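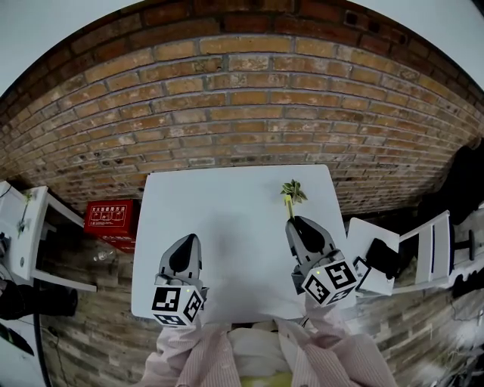

A plant with green, spiky leaves, held in the jaws of a hand-held gripper at a white work table.

2 comments | 353 shares

Slow hands, steady work

For most of its history, the nursery firm Mullach relied on people who could take a cutting from a tray, judge its stem at a glance and set it in a pot without bruising it. The work was repetitive, but it was skilled, and the firm found it harder each spring to fill every place on the benches. In March it began to prepare for machines that would take on part of the potting line at its Milcombe site.

The programme, known within the firm as Mirnar, starts with the staff themselves. Members of the potting team spend up to four hours of a shift handling plants with a pair of grippers, one in each hand. The movements they make are recorded and later used to train robot arms. A worker who takes part must pick up a plant, carry it across the table and put it down again, and must do so at an even pace.

Those who have taken part report that the first week is the most awkward. Fingers that have learned to feel the give in a stem must now work through a tool, and experienced staff were at first slower than newer colleagues. The difference soon faded. Long-serving potters proved better at choosing where to grip a plant, and their recordings are now the ones used when new tasks are introduced.

The change has raised fair questions about jobs. Under an agreement reached before the recordings began, no post on the potting line may be removed during the first two years, and time spent on Mirnar is paid at a higher rate than bench work. Staff may return to their former duties at the end of any month. The agreement does not settle what will happen afterwards, and the workforce has asked for talks on that point to open early.

There is also the matter of who owns a skill once it has been recorded. Mancuso, the contractor that prepares the recordings, keeps them under the name of the task and holds no list of the workers involved. Some staff welcome this as a protection. Others would prefer to be credited, and argue that a method learned over many seasons deserves a name beside it.

Mullach intends to place the first two arms on the line at the quiet end of the season, where they will move young plants between trays. Checking for pests and disease will remain with people, as will the final grading before dispatch. The potting team has asked that its own members be trained to stop, clean and reset the arms — work that the firm had first planned to send outside — and the training is due to begin before the arms arrive.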